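How to make a gun inventory before you need one

Jan 9, 2023

Quick one, I get asked for this a lot and keep typing it out fresh every time. If your guns get stolen, the first thing the officer wants is serial numbers. Most people don't have them. No serial, nothing useful to put in the stolen gun database, and a pawn shop check comes back clean.

Takes an evening. Less if you own two.

What you need
Notebook or spreadsheet. Phone. Flashlight. Soft cloth. Reading glasses if you're my age.

Step 1. Unload everything
Every one, even the one you KNOW is empty. Magazine out, action open, look, then stick a finger in and feel. Ammo goes in another room till you're done.

Step 2. Find the serial
Usually on the receiver or frame. Pistols, check the frame under the barrel or the side plate. Bolt guns, left side of the receiver most times. Some old .22s and shotguns from before 1968 never had one. Write "none" and photograph any other marks — import stamps, dings, initials on the stock.

Copy the number exactly. Zeros and O's, ones and I's. Read it back out loud. I had one digit wrong on mine for years.

Step 3. Write the line
One line per gun:
Maker
Model
Caliber or gauge
Serial
Where and when you got it
What you paid
Anything added (scope, sling, trigger)

So mine go like: Zoseck bolt action, .308, serial, bought used in February at the Trodamska show, $328, scope added later. Done. Next.

Scopes have serials too. Put those down, a good one can cost more then the rifle.

Step 4. Photos
Left side, right side, close up of the serial, close up of any damage. Plain background. Shine the flashlight from low and off to one side, the stamping shows up way better that way. Four or 5 shots each is plenty.

Receipts, shoot those too. Thermal paper fades.

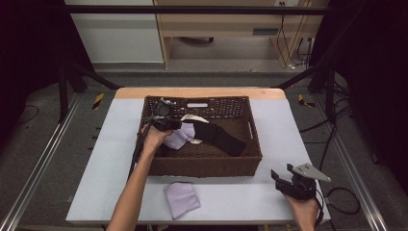 Step 5. Put copies where the guns aren't
A list kept in the safe leaves with the safe. One paper copy at a relatives house or a bank box, one file somewhere online with a real password. Don't email it to yourself and leave it sitting there.

Step 6. Call your insurance
Ask what the limit is for firearm theft, it's often a lot lower than the rest of the policy. Mine was. Total on my list came to $1175 over the limit and a rider fixed it. Ask if they want the list now or only at claim time.

If something does go missing
Call the police same day. Give them the list, get the case number, write it on your copy. Some states give you a deadline to report so look yours up. Then insurance.

Updating
Every buy, sale or trade, same day. Sold guns stay on the list, with date and buyer or the shop name. Ó Gríofa Arms took a trade from me once and I still have the slip, tucked in with the Drovemar safe manual.

Check the whole thing against the safe once a year. I do mine in February.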